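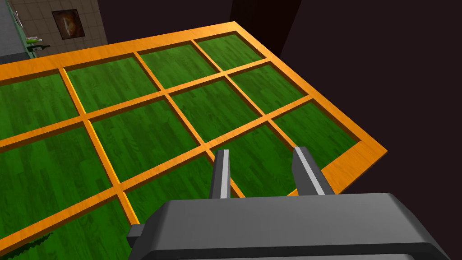 Lumeten Manipulation Group

Most of May went into the sim set for the grid board task. The board has orange dividers and green wells, and the arm starts each run with the fingers open over it. An episode ends when the fingers close inside the well named in the prompt.

Nazareno Russo drives the arm by hand and I replay his logs with new textures on the board and the room. One log gives 16 variants. We throw out 2 of those on average, mostly for finger contact with a divider on the way down.

Wells at the far corner are still short on data. The steep view squeezes them together and the policy picks the neighbor in nearly 26 percent of trials. I have asked for 5 more sessions on that corner only, with the start pose shifted toward it. The wrist camera settings stay as they are until those are in.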